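From: Halfdan Damgaard
To: home-automation list
Date: 6th August
Subject: Re: Re: When will a machine fold my shirts?

Peltel wrote:

> I have followed this list since May and I still do not understand the
> optimism. Every few weeks there is a new video with a robot that folds a
> towel. A towel is a rectangle. My family makes two full loads of laundry
> in a weekend and maybe two of the pieces are rectangles.
>
> At our shop in Veltby we do hotel linen and work clothes. We have had a
> sheet folder from Salian for many years and it is a good machine, but a
> person must still feed it, and it cannot do a T-shirt. So my question is
> simple. Is there anything today that takes a shirt out of a heap and puts
> it on a pile, without help? And if there is not, what is the hard part?

Dear Peltel, dear all,

The short answer to your first question is no, not that I would buy. There are machines that come near to it under good conditions, and I will come to one of them. The second question is more interesting to me, so I take most of my time for that.

The folding is the easy half. When a shirt lies flat with the sleeves out, the rest is a few moves that you can write on a postcard. The hard half is everything before that: to find out which part of the heap is a shoulder and which part is a hem, and to get hold of one layer of cloth when you want one, and two layers when you want two. We do it with our fingertips and do not think about it. With two stiff fingers and a camera it is a different job. I put some pictures of it in this message, the same kind of work with grippers held in the hand.
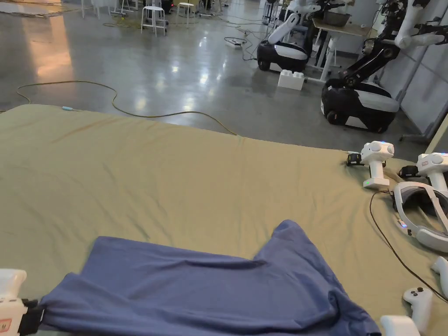
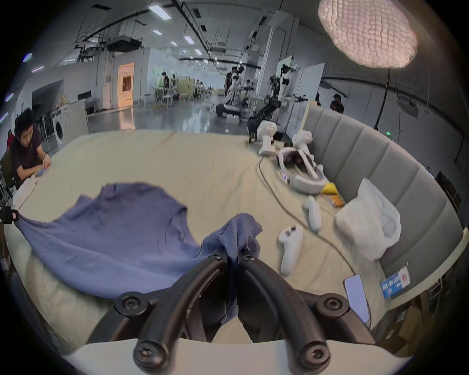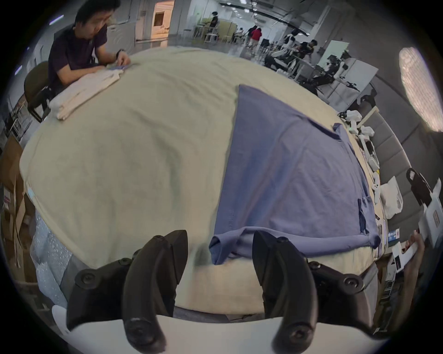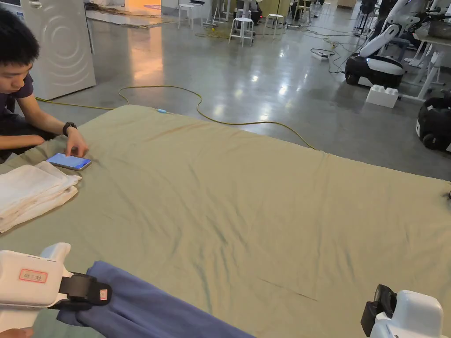
A crumpled shirt has no fixed shape, and this is what separates it from nearly all the things that factories have automated well. A bolt is the same bolt in every position. A shirt that you lift by the sleeve and a shirt that you lift by the collar are, for the camera, two different objects. Then you put it down and it is a third one. So a program that says "go to this point, close, go to that point" will fail on the second shirt, and the newer methods learn from many examples of people doing the task.

How many examples is enough, I cannot say. The team at Drirkance, where I was a guest for a few days in May, had 900 recorded folds of short-sleeved shirts when I came. Their robot was then tested on shirts it had not met before. It finished 61 of them before they stopped the test, and I was told not to ask how many it had started. I asked anyway, and the answer was a little more than double. A good fold took it 12 minutes at the worst and much less at the best. For your shop this is of course no use at all. For a house where the machine can work at night, I am less sure it is useless.

What I noticed most was how it failed. Only rarely did it drop the shirt. Much more often it took two layers where it needed one, and then continued very politely with a fold that was already wrong. A person feels this at once. The robot had no feeling in the fingers, so it had to see the mistake, and the mistake was under the cloth.

About the shop floor I would say this. Your Salian folder is fast because someone has already done the hard half when they feed it. If I had money to spend in Veltby, I would look for help with the feeding of flat pieces first - pillowcases, napkins, hand towels. You are right that a towel is a rectangle, but a hotel has a great many rectangles. The work clothes I would leave to people for now, and the ones with buttons for longer than that.

One thing I would like to know from you. When your people take work clothes out of the dryer, do they sort them first and then fold, or do they fold each piece as it comes? At Drirkance they had long discussions about this and none of us had worked in a laundry.

With kind regards,
Halfdan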